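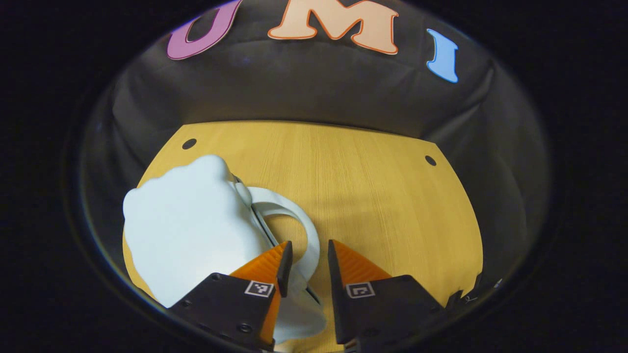 About us

Darkard is a small service company in Clenholm. We set up, look after and repair hand-held grippers and the work cells where they are used. We started in January with one bench and one customer, and today we maintain grippers for laboratories, schools and two packaging firms in the region.

Most of our work is with the fingers. A gripper of this type has two orange pads, each on a black block, and a square marker on each block. The software reads the markers to know how far the fingers are open. If a marker is scratched or sits a little crooked, the reading is wrong, and the customer often looks for the fault in the motor or in the cable first. We check the markers before anything else.

Our usual service takes 2 hours. We take off the pads, clean the blocks and tighten the screws by hand. Worn pads are exchanged in pairs – we do not put one new pad beside one old. Then we do the handle test on a wooden table with dark gray fabric behind it. A white mug lies on its side, and the open fingers must come to both sides of the handle without pushing it away. After this they close and open 10 times, and the opening width is written in the service book.

The mug was chosen after many trials with other objects. A handle is round, smooth and narrow, and it shows quickly when one finger stands higher than the other.

In our workshop on the Tveit side of town we keep spare pads, blocks, screws and printed markers for all grippers we have under contract. The service book is kept in Drernel, our own record program, which now has 2,842 entries. Customers can read the entries for their own machines and see which parts were changed.

We also come to you. For a new cell we bring the table board and the fabric, set the light, and stay until your staff can do the handle test alone. Please write to us with the type of your gripper and a few words on the problem.

14 shares | 2 comments

© Darkard, Clenholm. Last changed September 2018. Contact | Back to top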